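Search this book
Enter a word or page number
Go

Chapter 4
Vessels: Why We Make Hollow Things

Before people had houses with corners, they had something to carry water in. A gourd cut in half, a shell, a folded leaf, two hands held together. The hollow form is so old that we can hardly find its beginning, and for this reason many students pass over it quickly. They want to reach the chair and the lamp. In this course we stay with the bowl for a whole chapter, and I ask the reader to be patient.

In Chapter 3 we studied flat things: the board, the tray, the cloth. A flat thing supports. A hollow thing holds, and to hold is a more difficult task. The maker must decide how much goes in, how it comes out again, and what the hand does in the meantime. These three decisions give us the volume, the rim and the foot. We will treat each of them in its own section, but first it is useful to see how they depend on each other.

Take the volume. A soup bowl for one person is usually made to hold 300 milliliters when it is filled to a comfortable level. A mixing bowl for a family kitchen may hold 2000 milliliters or more. The student often thinks that the second bowl is the first bowl made bigger. If you enlarge a drawing of a soup bowl until it holds the larger volume, you receive a vessel that is heavy, too wide for one arm, and unpleasant to wash. The wall must be reconsidered, and the slope of the wall also. A large bowl is held against the body, a small one in the palm, and these are two different objects even if their outlines are similar.

The rim is the place where most of the work is done. Liquid leaves over the rim, the lips touch it, the thumb rests on it, and when bowls are knocked together in a cupboard it is the rim that breaks first. Potters in the valley of Lumanlan, whose wares we study in Section 4.2, turned the rim outward and made it thicker than the wall. Their bowls survive in good number. In the neighboring town of Fladinley the rim was left thin and straight, which gives a very elegant line, and most of what we know of that pottery comes from broken pieces.

The foot is the part that students forget. A round base rocks on a hard table but sits well in sand, in straw or on a ring of cloth. When hard, even floors and tables became common, the foot ring became common too. It is a good habit to turn every bowl upside down before you form an opinion about it - the underside tells you on what kind of surface the maker expected it to stand.

There is one more matter, and it belongs to modern life more than to the workshop. A vessel spends most of its time empty. It must be stored, and empty hollow things take up as much room as full ones. The answer is nesting. If the wall leans outward enough, a second bowl goes inside the first, and a third inside the second. The firm Stesico built its whole catalog on this idea, and its plain kitchen set, sold under the name Zistby, reached 699 variations of size and color before it was withdrawn.
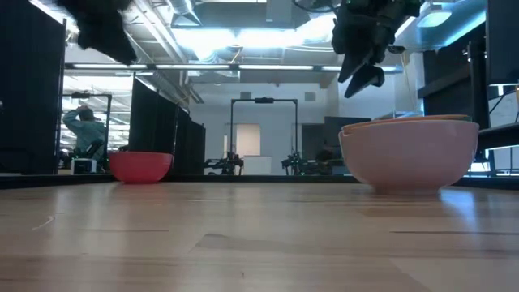 Nesting has its price. A bowl that must receive another bowl cannot have a handle on the inside, nor a rim that curves in, nor a deep foot that catches on the bowl beneath. The designer gives up a number of old and good solutions in exchange for one empty shelf. Color can help a little here. When each size has its own color, the user finds the right bowl by the line of its edge and does not need to lift the others out.

We should not conclude that the nested set is better or worse than the single bowl of the village potter. They answer to different kitchens. What I ask in this chapter is that you learn to read the kitchen from the bowl: the height of the table, the size of the household, the length of the shelf, the kind of food.

For the exercises you will need one bowl from your own home, a ruler, a soft pencil and a measuring cup. Please choose a bowl you use often. Keep it near you while you read Section 4.1, where we begin with volume and with the simple method of drawing a wall in cross section.

Related sections
3.6 Trays and the raised edge
4.1 Volume and the curve of the wall
4.2 The rims of Lumanlan and Fladinley
4.3 Feet, rings and flat bases
4.4 Nesting and stacking
5.1 Lids

Contact the publisher | Copyright and permissions | Back to top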